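Visit report: Ivetti manipulation lab, planning and control software

Our group toured the lab in July. Apinya Pongsiri, who runs the software side, took us through the stack in the order data moves through it.

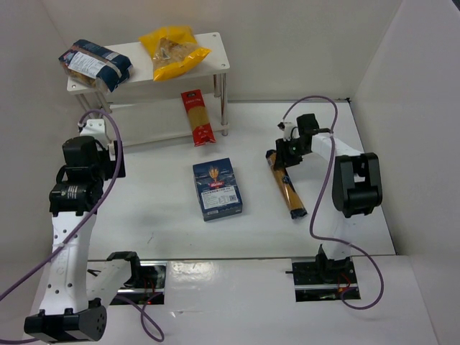
The planner is called Clustum. It takes a segmented point cloud, proposes grasps and scores each one for reachability by either arm. Pongsiri's team caps the list at 45 candidates per object – beyond that, scoring time rose and the chosen grasp rarely changed.

Plastic food bags are the hard case. Glossy film leaves holes in the depth data, and a bag of pasta has no fixed shape to match against. Chaiwat Boonchu showed us the workaround: a learned mask on the color view, with missing depth filled from the supporting surface. Boxes skip this step.

Control runs on a separate machine. Plans arrive as joint waypoints and are checked again for arm-to-arm clearance before release. Median planning time was quoted as 184 ms, with a hard timeout at 650.

Dela Darko asked about replanning during a grasp. It is not supported yet. The log viewer, Ratanaporn, keeps 30 days of runs and can replay any of them against a newer planner build.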